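A visit to the Workoreck open day in Udby

Feb 18, 2021

I went to the open day at Workoreck because I wanted to see what happens to clothes after we put them in the collection box. In our town the boxes are green and say Narum on the side, and for years I have filled them without thinking much about the next step. The building is in Udby, 14 minutes by foot from the station. The road has no sidewalk for the last part, so please take care if you go with children.

We were a small group and we had to wear masks and keep distance. The tour began at the loading door, where the bags come in. A sign on the wall told us that the house receives 3,000 kilos in a normal week, and in March, when people clean their closets, more than this. It smelled of other people's washing powder, many kinds at the same time. I did not find it unpleasant.

After the door comes the sorting hall. Everything with a zipper goes to one side, because zippers must be tested. Socks without a partner go in a tall bin and are sold by weight. I asked if the partner sometimes arrives later, and the answer was yes, but there is no time to look for it.

The part I liked best was the folding. I have always folded my shirts in the way my mother did, in the air, with the chin holding the collar. At Workoreck this is not accepted. A shirt must lie flat on the table first, and the sleeves must be put in order before any fold is made. Finished clothes go in a pile at the back corner, with the edges squared, and what is still crumpled waits in a white mesh basket in the other corner. When I was at the folding table, the pile had black on top, then red, then salmon pink, and a pink garment was lying across the middle with its wrinkles still in it. 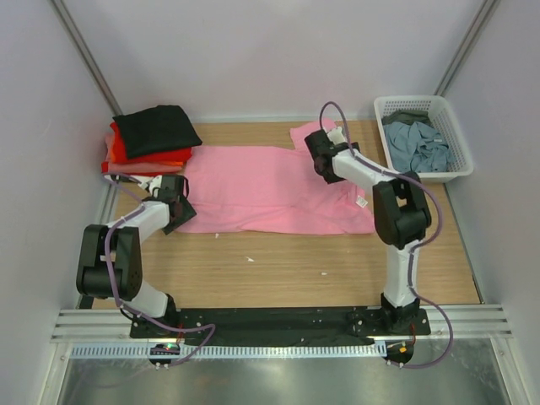 Carrillo would not agree with all of this, and told me so on the way out: long sleeves should be folded in before the shirt is even smoothed, otherwise you do the smoothing two times. I have tried both ways at home now. With thin cotton I think it is true, but with a thick sweater the sleeve makes a lump and I must open it again.

From the folding we went to the shop, which has its own entrance from the parking lot. The clothes are arranged by color and not by size, so you need patience. I bought a wool cardigan for 59 crowns and a tablecloth that I did not need. The fitting room was closed. There is coffee from a machine, and a shelf of buttons in glass jars, which you can buy by the spoon.

The ticket for the tour was free but you must book it, and mine had number 474 on it. The next open day is in March. Bring a bag of clothes if you have one, clean and tied with a knot, and leave it at the loading door before the tour starts.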